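Vukitari: a hand-held gripper and the footage it makes

README, last tidied January 2021

What it is

Vukitari is a two-finger gripper you hold in your fist, with a wide-angle camera bolted on top. You do the chores with it, it records the chores, and in theory a robot arm will one day do the chores instead. So far the balance of labour is heavily in the arm's favour.

Built by Sum-yee Sin and Pak-hei Yau on the back bench at the Closonetti shared workshop, between other people's bicycles.

What's in the folder

- cad/ : fingers, linkage plates, handle. Use the v2 handle. The v1 handle fits Pak-hei and no known human.
- clips/ : 276 recordings, mostly clothes and bedding
- notes/ : one text file per session, of varying honesty
- tools/ : the script that splits long recordings, and the script that fixes what the first script did

Building the fingers

Print both in black, flat side down. Press the pins in cold and stop when they sit flush. If a finger splits, you didn't stop. Over 94 grams per finger and your wrist will file a complaint by lunchtime.

The linkage should close under its own weight when you tip it. Ours does on alternate days. Siu-ming Ng suggests candle wax, which works and smells of birthdays.

About the clips

1. Towels. Flat, square, cooperative. Start with these if you are training anything.

2. Socks. Pairing is not labelled. We gave up after February's session and so will you.

3. Thick clothing on a bed. Padded fabric bunches up between the fingers, and a dark garment on a flowery sheet gives the segmentation script plenty to think about.

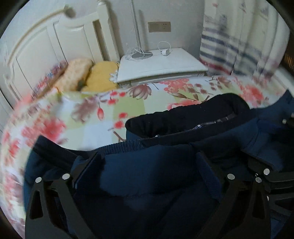 4. Curtains. Two clips, both bad. Kept for completeness.

Known problems

Fast turns smear the background. Corners of the picture are black because the lens is round and we were too mean to crop.

Licence

Do what you like with it. If your robot learns to fold a fitted sheet, write to Sum-yee at once.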